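Standards corner: who signs off a good demonstration?

October 2020

The second draft of the Kurek good practice notes for hand-guided demonstration work landed with members last month. It runs to 106 clauses. I have read all of them, some twice, and I remain to be convinced that more than a handful will change what happens at a table.

For those who skipped the first draft, the notes are meant for sites where people record tasks by hand so that a robot can be trained on them later. They cover how the station is laid out, how long an operator may work, what counts as a usable recording and what has to be thrown away. All fair subjects. The trouble is that the drafting group seems to have started with the paperwork and worked backwards to the person in the chair.

Take clause 18, on cables. It says that cables should be "managed in a suitable manner". Suitable to whom? Anyone who has worked with a pair of wired hand-held grippers knows that the cable decides how you move. If it pulls on the left hand, you start favouring the right, and a few hundred recordings later you have taught the machine your bad habit. A useful clause would give the slack needed at full reach and say which side of the table the cable should leave from. The Vullum site already has a house rule like this on a single sheet of paper, and I would take that sheet over the whole of section three.

The section on "task variety" is worse. The draft asks for 220 recordings of each task before a set can be called complete. I asked where the number came from and was told it had been carried over from the first draft. I asked where the first draft got it and have had no reply. You can make 220 recordings of the same packet going into the same slot in the same way and tick the box. You can also make far fewer, with the tray turned and the packets mixed up, and learn a good deal more. The draft would pass the first set and fail the second.

Na-rae Cho, who runs the stations at Cudatitz, put the other side to me, and she put it well. Her point is that a poor number is still something to argue with. Before the notes, she had three customers asking for three different things and no common words for any of it. "At least now when someone says a recording is spoiled, we look at the same list," she said. I accept that. I would accept it more happily if the list of spoiled recordings did not run to four pages and leave out dropped items that the operator picks up again. Is that a failure or a recovery? Cudatitz keeps them, Adoswood deletes them, and both say they follow the draft.

Packet sorting is a fair test for all of this. The items are small and light, no two lie quite the same way, and the compartments leave little room for a finger jaw to get in. Both hands are working from opposite sides over one small tray.

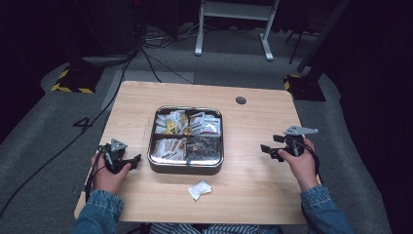

What the draft gets right

I don't want to be wholly sour. The clause on breaks is short and clear, and it puts the duty on the site, where it belongs. Seated work is dealt with properly for the first time, including table height and knee room. Floor markings and station numbers get a page, and it is a sensible page. The rule that an operator may stop a recording without giving a reason should have been in the first draft, and I am glad to see it now.

What I would ask for

Cut the recording count, or publish the working behind it. Settle the matter of dropped items one way or the other. Replace "suitable" wherever it appears with something that can be checked with a tape measure. And let two or three operators read the next draft before the rest of us do. The present one lists nine contributors, and as far as I can tell from their job titles, none of them spends the day holding a gripper.

Comments on the second draft are limited to 800 words per member and should go through the usual address. The third draft is due in March. Members who sent remarks on the first draft and heard nothing back are advised to send them again, as I have done.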